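Grekex promises bigger stage for Beltar finals, but the numbers need work

Sep 12, 2024

Grekex has announced that the next Beltar national finals will be played in front of a live crowd at Ferodside, with a new opening film, a longer broadcast and what the organiser calls "a proper sense of occasion." Players who have followed the circuit for a few seasons may want to hold their applause.

The company says 528 teams entered the open qualifiers, a record for the competition. It did not say how many of them played a match. Last season's entry list was also described as a record, and a good chunk of those teams failed to check in for their first round. Asked for a figure on completed matches this time, Grekex said it would be published after the finals.

Tickets are another sore point. A two-day pass costs $157, up from $70 at the April event, which was held in a smaller hall with free parking and a second stage for amateur teams. There is no second stage in the Ferodside plan. Grekex says the higher price reflects production costs, and points to the opening film, made by the studio Hägglund, as the centrepiece of the show.

Hägglund's past work for the circuit has been good. The title sequence it made for April was sharp, and the player introductions were a clear step up from the stock footage and loud guitars of earlier years. But fans at that event also sat through long gaps between maps while the sound desk was sorted out, and one semifinal was restarted after the team audio dropped. A nicer film will not fix that, and the announcement has little to say on what will.

It does promise "upgraded player booths" and "improved network resilience." Neither term is explained. The rule book on the Beltar site still has the old wording on restarts, which leaves the decision to the head referee and gives teams no right of appeal. Several captains asked for a change to that section after April. As of this week it reads the same as it did then.

Prize money is harder to pin down. The release speaks of the "largest total support package in Beltar history," a phrase that seems to fold travel, hotel rooms and sponsor goods in with the cash. No split has been given. Teams who finished outside the top four last time say they are used to waiting for theirs.

Grekex has put 137 early passes on sale to members of its mailing list, with general sales to open later in the month. The full schedule has yet to be released, and the refund page linked from the ticket form was blank when we checked. The organiser says both will be filled in before general sales begin. Buyers would be wise to read them first.
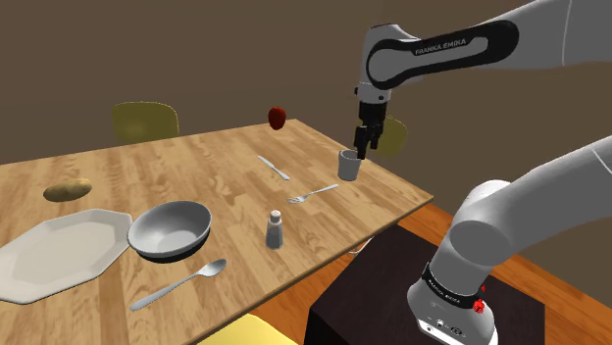 Grekex also says every match from the finals will be free to watch online, as in past seasons. It has not named the streaming platform or said whether the qualifier replays, taken down in April, will be put back up.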